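Arndale Facilities Help Desk
Ticket 600: Stock labels printing blank from Sollus inventory system
Opened: 10/11/2020
Requested by: Korkor Lamptey, Supply Office
Assigned to: Fuseini Dankwa
Status: Closed

Problem reported
The label printer in the Supply Office feeds normally but produces blank labels when a job is sent from Sollus. Test pages print correctly. Staff have been writing bin labels by hand.

Step 1. Printer check
The print head was cleaned and the label roll was replaced. The self-test page was clear. A job sent from Sollus was again blank.

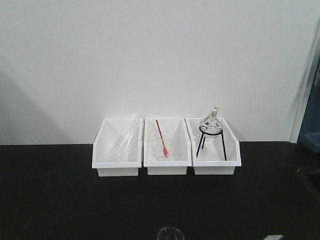

Step 2. Template check
The template for open-front parts bins had been saved at a width of 14 inches. The correct width is 3 inches, so all text fell outside the printable area. Frauke Fuchs confirmed that the template was edited during the April update.

Step 3. Correction
The width was reset and the template was locked against changes by standard users. Five labels were printed from Sollus and all were readable.

Follow-up
Requests to change a template must be sent to Lavanya Rao for approval. Handwritten labels should be replaced as bins are restocked.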